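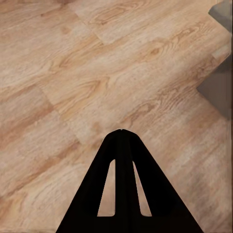
*Reading time: 12 minutes*

# Chapter 7: Disclosure Duties and the Blackout Period

Chapter 6 dealt with the persons who may come into possession of confidential corporate information. The present chapter turns to the company itself: when it must speak, when it may stay silent, and how it should control trading by its own staff in the meantime.
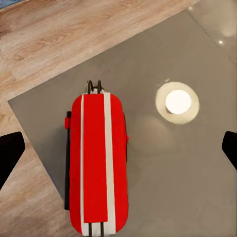 A blackout period is a span of time during which directors, officers, and certain employees may not buy or sell the company's shares. Most companies close the window shortly before the end of each quarter and open it again after results have been released. The exact dates are a matter of company policy – they should be set out in writing and sent to every person covered.

## 7.1 The Stelonis Case

Consider Stelonis, a maker of industrial valves with 315 employees. In October its finance director, Ferenc Somogyi, learned that the firm's largest customer, Zernberg, would not renew its supply contract. The blackout list at that time named 12 people. It left out the regional sales office in Clorkbridge, where the news was already known.
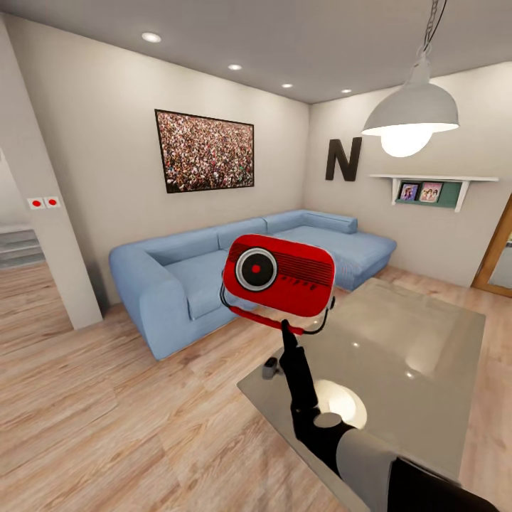
An account manager at that office sold 200 shares before the loss of the contract was announced. The sum was small, but the sale raised two separate questions. The first was whether the employee had breached a duty by trading. The second was whether the company had taken reasonable care in deciding who belonged on its list.

The board later extended the list to 40 names and required approval in advance for every trade by a person on it. Students should note that approval of this kind does not protect a trader who holds material information and fails to reveal it to the compliance officer.
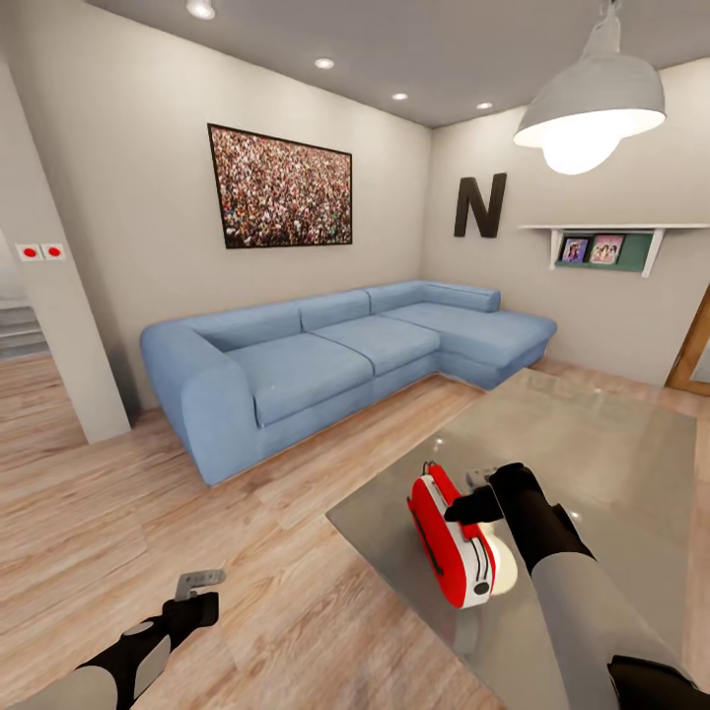
Section 7.2 considers the meaning of "material" in greater detail. Section 7.3 examines selective disclosure – the practice of informing some investors before others – with reference to the Hong merger talks introduced in Chapter 4.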